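Moltcombe House Supported Lodgings
Bedding and Laundry Project: progress report to the Espinoza Fund
Prepared by Lauri Ikonen, project lead
2019-09-03

Summary

The grant was made so that we could replace worn bedding in the house, set up a working laundry routine, and teach residents to look after their own bed and clothes before they move on to a tenancy. The bedding has been bought and handed out. The laundry routine is in use on both floors. The teaching sessions started later than planned and are the part of the work that still needs most attention.

Bedding

We ordered 52 duvet sets from Steketti in January. Two sets arrived with faulty fastenings and were replaced by the supplier at no cost to the project. Each resident now has a duvet, a duvet cover, two pillows and a change of everything, so a bed can be made up while the other set is in the wash. Before the grant most people had one cover and slept without it on wash day.

We chose plain covers in pale colours. This was the residents' preference at the house meeting, although staff had asked for something darker. The pale covers do show marks, and we have had to be clearer about washing them at the right temperature. A washing card now hangs inside each wardrobe door. It gives the temperature for covers, pillowcases and clothes, and says to wash darks separately.

Getting the cover onto the duvet is the job people find hardest. Several residents had never done it on their own. The most common trouble is that the padding slides towards the middle and leaves the corners flat. Trinity Alcantara, who runs the sessions, teaches people to turn the cover inside out, take hold of the two far corners of the duvet through the cloth, and shake it down. She also shows a way of rolling the two together on the mattress, which suits people who cannot lift their arms above the shoulder.

Folding and putting away

The second half of each session is about clothes. The bed is used as the folding surface because the rooms have no table large enough, and the bed has to be made first for this to work. We had not planned it that way, but it has helped. Residents make the bed, tip the clean washing onto it, and cannot go to bed until it has been dealt with.

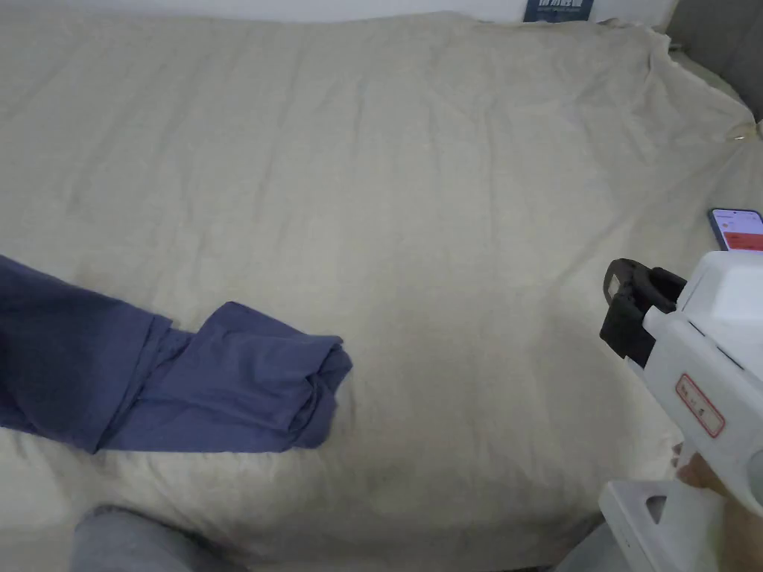

Shirts and trousers are taught first. Trinity asks people to lay the garment flat, smooth out the creases with the side of the hand, bring the sleeves or legs in, and fold the body up from the bottom. Rolling is allowed for anything that goes in a drawer. Some residents roll everything, and we have stopped correcting this as long as the clothes are dry and go away the same day.

Jumpers and fitted sheets have been left for the second block of sessions. We tried fitted sheets in the first block and it took up the whole hour.

Storage remains a problem on the upper floor. The rooms there have a single narrow wardrobe and no drawers, so folded clothes end up on the bed again or on the floor beside it. We priced under-bed boxes and found that the upholstered beds on that floor sit too low for most of them. Namo, who supplied the wardrobes, have offered a set of hanging shelves which would fit the existing rail. We would like to use part of the underspend on these and ask for your agreement below.

Laundry room

The second washing machine was installed in the spring and both are now in regular use. The booking sheet is on the laundry room door. There were disputes in the first few weeks over washing left in the drum, and we dealt with these by putting a named basket for each room on the shelf above the dryer. Anyone who needs the machine may move the finished load into the right basket. Complaints have dropped since then.

The dryer is overworked. It is an older domestic model and duvet covers tend to twist into a ball in it, so the outside dries and the inside stays damp. Staff now ask people to stop it halfway and shake the cover out. In good weather the line in the yard is used instead.

Sessions and attendance

Sessions should have begun in the first quarter, but Trinity's post was not filled in time. They have since run weekly, apart from a short break in the summer. Attendance is best when they are held in a resident's own room with one or two others present. The larger group session in the lounge was poorly attended and we have dropped it.

At the last room checks most residents who had been to the sessions could change a full set of bedding without help. Three still need someone to hold the other end of the duvet. We will carry on working with them one to one.

Spending

Bedding and the washing machine came in under budget. Staff costs are lower than forecast because of the late start. The underspend to date is £1000. Laundry powder has cost more than expected, and we now charge residents 50p a wash towards it, as agreed at the house meeting.

Requests to the Fund

We ask for your agreement to spend the underspend on hanging shelves for the upper floor, with anything left over going towards a replacement dryer. We also ask to extend the sessions to the end of January so that the full number can be delivered.

Receipts and the attendance record are attached separately. Please send any queries to Lauri Ikonen at the Moltcombe office.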